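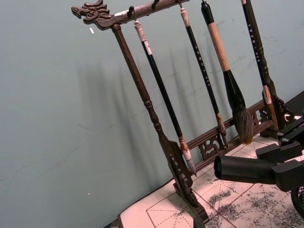
The equipment line of the grant is now spent, apart from a small sum held back for replacement brushes. Most of it went on fitting out the calligraphy corner at the Pradulville study room, which opened to learners in March. The largest single item was the wooden brush racks. We had budgeted for plain ones and bought a better grade, with a carved dragon head at the end of the top bar and pierced scrollwork along the lower rail. The difference in price was met from our own funds and is not charged to the grant. The brushes hang from hooks by their loops, tips down, and learners are shown on their first visit how to put them back that way.

This report covers the second period of the project, March to June. The first report dealt with the lease, the lighting and the recruitment of a tutor, and none of that is repeated.

Attendance

We had 438 individual attendances over the period, against a target of 400 in the agreement. These came from 112 registered learners. Numbers were lowest in April, when the building was closed for part of the school holiday, and picked up again in May. The evening session at 6.30 has been full since it started and has a waiting list. The morning session has places left most weeks and we are looking at moving it to the early afternoon, which several retired learners have asked for.

Each group is limited to 10 people. Loubna Bennani, the lead tutor, tried larger groups at the start and found that she could not get round the tables often enough to correct grip and posture before bad habits set in. We have kept to the lower number since then and added a session to make up the difference.
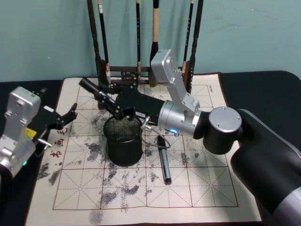

Reading time: 4 minutes

Practice materials

The original plan was for all practice to be done on paper. In the first weeks we got through far more of it than expected, and beginners were anxious about spoiling sheets. We have since added felt practice mats to the tables. They are cream with a dark red grid, and each square has dashed diagonals and centre lines in the rice-character layout, so a learner can see where a stroke ought to begin and how far it should travel. The squares are large, and this suits people who are new to the work.

Paper is still used. Gridded sheets are given out in the second half of each session, and learners keep one finished sheet from each visit in a folder. Dalia Kettani goes through the folders at the end of every course and notes progress against the simple four-point scale we agreed with you last year. The results for the first two courses are in the annex.

Marker pens have been added for the first two sessions of the beginners' course. Learners work out the order and direction of the strokes with a pen before they are given a brush. This was not in the plan. Loubna was doubtful at first, but she reports fewer people giving up in the second week and intends to carry on with it.

Supplies

Our first supplier, Degefa, delivered the racks and tables on time. The first order of brushes from Plendau arrived 20 short and the balance took five weeks to come through. During that time two groups shared brushes, one between two. We have moved the repeat orders to Drarkus, who are slightly dearer but hold stock. The change adds a little to running costs and is shown in the revised budget.

Brushes are wearing faster than we allowed for. The usual cause is ink left to dry near the ferrule. A washing-up rota is now in place and the last ten minutes of each session are set aside for it – this has helped, though not with the thin brushes, which will need replacing before the autumn.
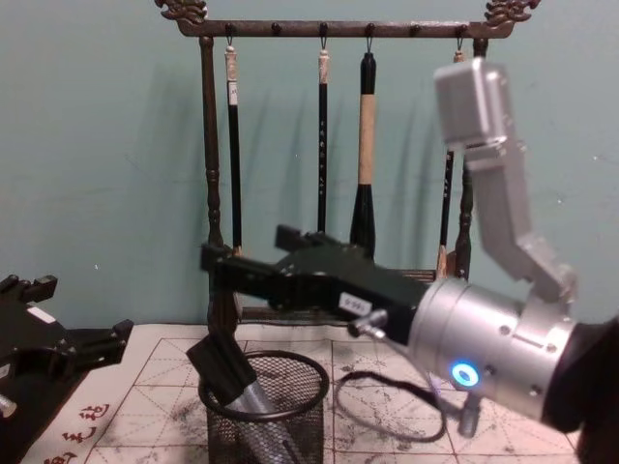

Community Learning Team, Pradulville

Layout of the tables

Each table is set up in the same way, with a rack at the back against the wall, the practice mat in front of it and a black wire-mesh cup within reach. We ask that the racks are stocked with a mixture of thick and thin brushes so that a learner can move between large characters and smaller ones without getting up. Six pegs to a rack is more than most people need at one sitting, and we generally leave a couple free.

The pale walls were painted in February and have held up well. There have been two ink spills on the floor. Both came out.

Next period

From July to September we plan to run two further beginners' courses and a first follow-on course. We also want to hold an open afternoon where learners can show finished work to their families. The cost is small and can be met from the events line.

There are two matters on which we would like your agreement. The first is moving the unspent part of the paper budget to brushes. The second is extending the tutor's hours by one session a week until the end of the grant – the figures are in the revised budget, and no increase in the total is requested.

Questions about the accounts should go to Dalia Kettani. The next report is due in October.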